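My grandmother's tomato chutney, finally written down

6 Oct 2026

I have been promising this recipe to my cousins for so long that one of them has stopped asking, so here I am at the kitchen table with a stained index card and a cup of tea that went cold an hour ago.

The card is in my grandmother's handwriting and it is no help at all. It says tomatoes, tamarind, "chili as for guests," jaggery, cook till it looks right. No amounts! She made it in a pot so big that my brother once sat in it. When I called my uncle Subbarao Shenoy to ask how much tamarind, he said "a lemon," and we went back and forth for ten minutes before I understood he meant a lump the size of a lemon (he thought this was obvious).

So I've been making batches since February, and the freezer is full of little tubs marked with masking tape. The early ones were too sour. Then I overcorrected and got something close to jam, which my neighbor Arlo Kapoor ate on toast and wouldn't give back.

Where I've landed is 2 pounds of ripe tomatoes, chopped any old way, a lump of tamarind soaked in hot water and squeezed out, and 70 grams of jaggery. Mustard seeds go in the hot oil first, then curry leaves, and stand back because they spit. Garlic if you like it. She didn't, I do.

Then it's low heat and patience. Mine takes up to two hours, depending on how watery the tomatoes are, and I stir it whenever I walk past. You want the oil to come up around the edges and the spoon to leave a track on the bottom of the pan.
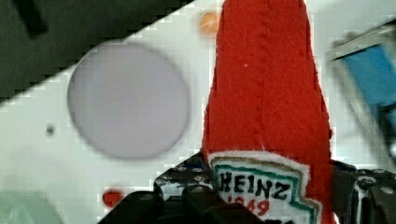 The other tomato condiment, plush edition.

I know some people in my family use ketchup as a shortcut. I won't name them. I tried it once on a busy night, a big squeeze stirred in near the end, and it was fine with fried eggs, but it tasted like the vinegar had arrived before everybody else. If you do it, leave out most of the jaggery.

It keeps a couple of weeks in the fridge in a clean jar, longer in the freezer. We eat it with dosas, with plain rice and yogurt, and in grilled cheese, which my grandmother would have had opinions about. Put butter on the outside of the bread and go easy on the chutney or it all slides out the back.

Next I want to try her lime pickle. The card for that one just says "limes, salt, sun," so wish me luck, and if any of you cousins have a better version of it in a drawer somewhere, please send me a photo!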